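セルキッツの「双腕セル安全運用キット」を2か月使ってみて

2019年6月29日

買ったのは腕ではない。腕のまわりの決まりごとである。箱を開けると、薄い手引き、壁に貼る点検表、床用テープ、札が10枚。これで1,920ユーロと聞いて、経理はしばらく返事をくれなかった。

うちは衣類をたたむ双腕の作業台を動かしている。導入前の安全ルールは「気をつける」の一行で、たいへん覚えやすかった。手引きの著者ボジヴォイ・ガイドシュ氏はこの手の一行がお嫌いらしく、第1章から容赦がない。腕の可動範囲に手を入れる前に停止、停止を声に出す、札を掛ける。札を掛けた本人以外は外さない。声に出すのは最初の週こそ照れくさいが、慣れると冷蔵庫を開けるときにも「停止」と言ってしまう。

よかったのはケーブルの章だ。肘の外側を通す線は、腕をいちばん伸ばした姿勢と、いちばん畳んだ姿勢の両方で余りを確かめよ、とある。片方しか見ていなかった身には耳が痛い。
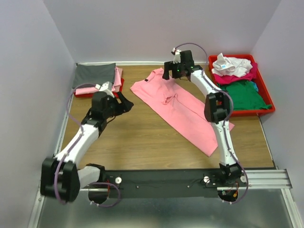
置き場の章も実用的で、たたむ前の布とたたみ終えた布は台の左右に分け、中央は作業中の一着だけにする。当たり前の話だが、紙に書いてあると急に守る人が増える。布の端が容器の縁から出ていたら次の一着の前に直せ、という項目もあり、うちでいちばん守られていないのはこれだ。

不満もある。点検表の字が小さい。1,000サイクルごとの締め付け確認は結構だが、サイクル数を書く欄がない。床用テープは角から剥がれてくるので、ゾンブリッジの安いものに替えた。和訳も怪しく、「挟まれ」が「サンドイッチ」になっている箇所がある。意味は通じる。

同僚のクレマンス・ドローネーは、無料の社内規程で足りると今も言う。その規程を書く人が決まれば、私も賛成する。

星は五つのうち四つ。減らした一つは点検表の字の分。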